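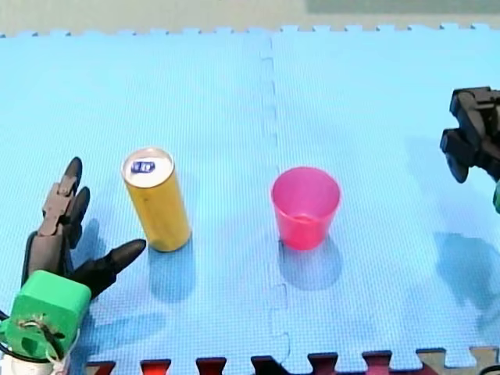
3.2 Floor coverings and reported noise

The second part of the survey dealt with sound passing between flats. Households in the Dristley estate were asked which rooms had a soft covering and how often they heard their neighbours through the ceiling. Of the 2000 forms sent out, 610 were returned complete.

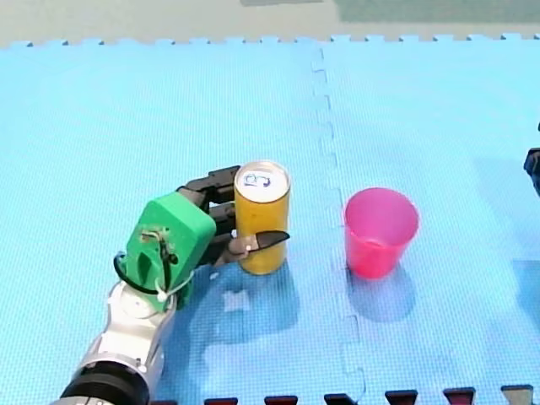 Complaints were fewest where the flat above had carpet in the main room. Foam tiles and loose rugs came next, though the two were not recorded separately in the first round and cannot be compared here. Bare floors drew the most complaints, chiefly in the early evening.

Figure 4. Complaints per household in January, by type of floor covering in the flat above.
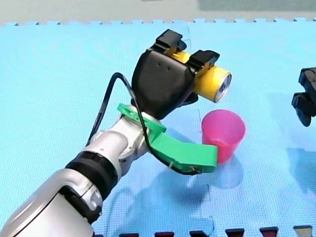 The pattern in Figure 4 held in 7 of the 10 blocks. The remaining three were built later, with a thicker floor slab, and the covering made little difference to the answers given there. Residents' own accounts of footsteps, dropped objects and moving chairs are treated in Section 3.3.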